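# Mireille Mallet on revising *The Geltbridge Ledger*

Mireille Mallet wrote her second novel in a rented room over a chandler's shop, and she dates its real beginning to the point at which she stopped researching. The first complete draft ran to 294 pages. The published one is shorter by 87, and most of the cuts came from the opening third.

"The first draft explained the harbour," she says. "Tonnage, tariffs, who owned which crane. I had all of it in the right order and none of it was attached to a person."

The novel follows Trinia, a customs clerk in an unnamed northern port, through one February in which a cargo is entered twice in the books. The chapters are built on the ledger itself. Each of the 13 opens with an entry, and the narration then works backwards to the hour in which the entry was made. Mallet drew up the ledger first, as a separate document, and treated it as fixed.

"If a chapter disagreed with the ledger, the chapter was wrong. I broke that rule once, in chapter nine, and I regret it slightly. A reader in Madigan wrote to me with the page number."

The tense was settled late. An early version used the present throughout, which made the backward movement hard to follow. Mallet rewrote two chapters in the past tense as a test, left them for a month, and then converted the rest by hand.

"Doing it by search and replace would have been quicker. It would also have left every sentence the same length. The present tense lets you write short. In the past you need a few more joints in the sentence, or it reads like minutes."

She is equally exact about dialogue. Trinia speaks in full sentences only to her superiors, and her brother Virgil is never given a question mark. Both constraints were kept in a notebook beside the manuscript and checked at proof stage. The copy editor, Sorcha Buckley, queried the second of them four times before accepting it.

"Sorcha was right to ask. One of the four was a plain mistake of mine."

The book's middle section has divided its readers. For some thirty pages the plot stops while Trinia recopies a damaged volume, line by line, and the text reproduces a large part of what she copies. Mallet defends the section on structural grounds. The false entry is in there, printed in full, and a reader who skips it will meet the ending without the evidence.

"I moved it twice. Earlier, it gave the game away. Later, it looked like padding. It sits where it does because that is the only place where you already know her handwriting and don't yet suspect her."
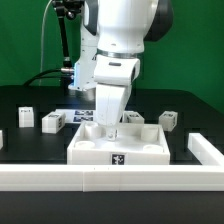
Dzintra Jankauskaitė disagrees about the placing, and has said so in print: in her view the copying belongs after the brother's departure, when Trinia has a motive for slowness. Mallet has read the argument and thinks it would make a sound book, though a different one, with the brother at its centre.

The third novel is under way. It is set inland, has no ledger, and so far has a single narrator, who is unreliable only about distances. Mallet will not give the title. She has a complete plan, two finished chapters and a third that she intends to throw away.

"It's the best written of the three," she says. "It just happens before the book starts."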